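Home Books Our authors School visits About us Basket (0)

We use cookies to remember your basket. Accept Settings

About Halirmont

Small press. Children's books, mostly picture books, a few early readers. Started at a kitchen table with one manuscript and a printer's quote we couldn't pay. Paid it in the end.

Védís Steinarsdóttir runs the list and answers most of the email. She used to teach second grade, and still reads every submission out loud before she'll say yes. If she trips over a line twice it goes back to the author with a pencil mark. Usually a polite one.

What we publish: stories for ages three to nine. Animals, weather, grandparents, bad moods, boats. No celebrity books. Not much that rhymes – we've been burned – but send it if the rhyme is really good.

Our first title was Parkudar, a 30-page story about a goat who won't cross a bridge. First printing was 4,000 copies and we stored them in a spare bedroom for most of a year. Its on its third printing now. The goat gets more mail than we do.
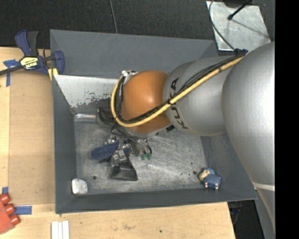 Since then we've brought the list up to 22 titles. The Trutthorpe books are the ones schools ask for, four of them so far, all set in the same wet little seaside town. Number five is late. The illustrator is painting the whole harbor again and we're letting her.

Ishida is our early reader line. Short chapters, big type, a drawing on every spread. 60 pages tops. Made for kids who are done with picture books but get nervous when they see a wall of text.

School visits: yes, we do them. Authors and illustrators both, one class or the whole grade. Book early, September goes fast. Drawing sessions need tables and paper, we bring the pencils.

Submissions: open all year for writers, illustrators too. Send the full text if it's a picture book, first three chapters if its longer. No need for an agent. No need to find your own artist either, we like doing the matching ourselves. Replies are slow – sorry – but everyone gets one.

Bookstores and libraries, write to us for the trade list adn terms. Damaged copies, same adress, we'll send a new one.

Page updated September 10, 2026

22 shares 3 comments

Get our newsletter. New books, cover sketches, the odd goat. Unsubscribe whenever.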